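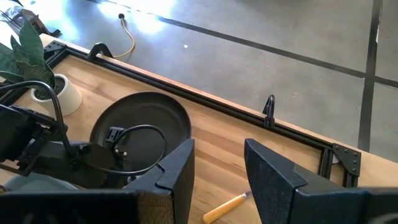

Keeping Houseplants Alive in the Prillbridge Dorms
Project report by Cremilda Vasconcelos and Finbarr Daly, 10/13/24

Our project began with a dead fern, and I still feel a little guilty when I think of it. Finbarr and I wanted to know why so many plants in the dorms give up before November, so we asked 21 students to keep a simple watering diary and let us visit now and then -- everyone was so kind about it, and we drank a great deal of tea along the way!

What we asked

Each student wrote down when they watered, how much, and how far the plant stood from a window. Our adviser, Deirdre Moynihan, suggested we add the radiator too, and we were very glad she did.

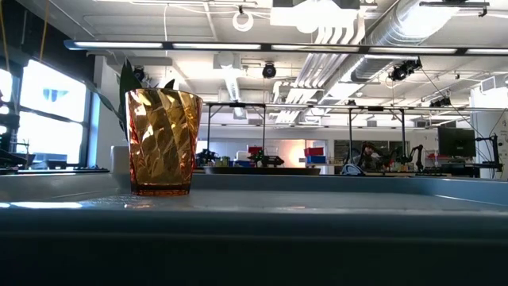

How much water does a small potted plant need?
Less than most of us were giving it. The diaries showed people watering out of habit, often while the soil was still damp an inch down, and the roots suffered for it.

We also looked at light. Students on the courtyard side had the hardest time, though the tougher kinds with thick leaves carried on quite happily.
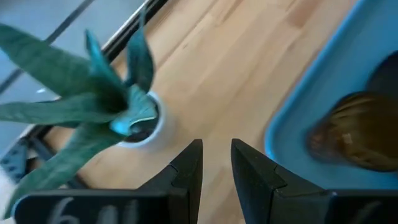

What we found

Five plants died during the project, and the diaries for all of them showed watering every day. Plants near a radiator dried out faster, but they mostly recovered once they were moved.

A good saucer or tray under the pot helped more than we expected, as long as it was emptied afterward (Reijo Hirvonen learned this the hard way, poor man, and so did his carpet).
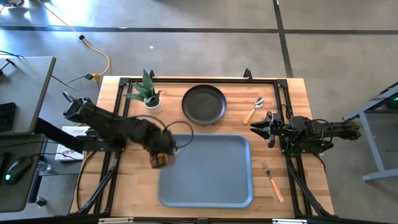

What we would do next time

We would start earlier in the fall, and ask everyone to keep the same kind of plant. Finbarr would also like to try different soils, and I have promised to buy him a new fern.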